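## Part 2: Getting your Zirivton bench water filter going

Right, the box is open and the manual that came with it is four languages of tiny print, so I've written my own. I've fitted two of these now, one at our place and one at Mum's, and the second went a lot faster than the first!

Before you start, pick your spot. The filter wants to live beside the sink, within reach of the tap, and it needs a bit of clear bench behind it so the hose doesn't kink. Move the toaster and the chopping board along if you have to (I shuffled mine three times before I was happy).
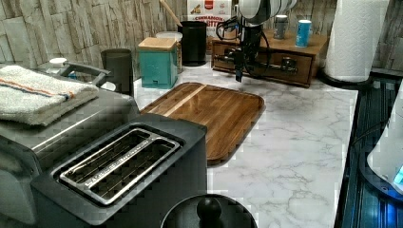 You'll also want a clean tea towel, a jug and the little Peltonen adaptor ring from the bottom of the box. It's taped under the cardboard flap and very easy to chuck out with the packaging.

1. Unscrew the aerator from the end of your tap. If it's crusted on, soak it in vinegar for 20 minutes and have another go.
2. Drop the rubber washer into the adaptor, flat side up, and screw the adaptor onto the tap. Hand tight is plenty.
3. Push the hose onto the adaptor until it clicks. Give it a gentle tug.

**Caution:** Cold water only. Hot water wrecks the cartridge, and Skokico won't replace it under warranty (I asked).

4. Take the Hidex cartridge out of its wrapper and peel off both stickers. Yes, both. The bottom one is clear and I missed it the first time, then spent ages wondering why I was getting a dribble.
5. Lower the cartridge into the housing with the arrow pointing up, then turn the lid until the marks line up.
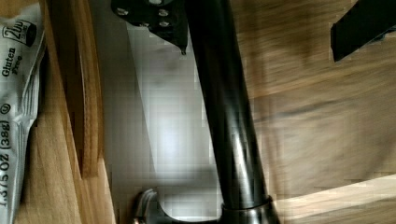 *Words by Bindu Kaimal. Steps checked by Mohandas Bhat. Updated 7th December.*

6. Turn the tap on slowly and let it run for 22 minutes. The first lot comes out grey with carbon dust, so don't drink it. I catch mine in a bucket for the garden.
7. Fill the jug and have a taste. Still a bit dusty? Run it a while longer.

**Note:** A slow drip from the spout after you switch off is normal for a minute or so. A drip from the tap end means the washer's in crooked, so go back to step 2.

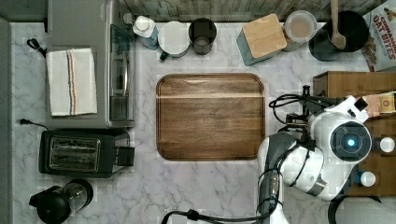

### Changing the cartridge

Each cartridge is good for 300 litres. I write the start date on the lid in marker, and the one I put in last February did us nicely until the flow got slow.

- Turn off the tap and let the housing drain into the sink.
- Twist the lid off over the tea towel, as there's always more water in there than you'd reckon.
- Wipe the inside with a soft cloth. Skip the detergent, you'll taste it for days.
- Put the new one in and repeat steps 4 to 7.

If the lid won't budge, wrap a rubber glove around it and try again. Spare washers come in packs of 2, and they're worth keeping in the cutlery drawer.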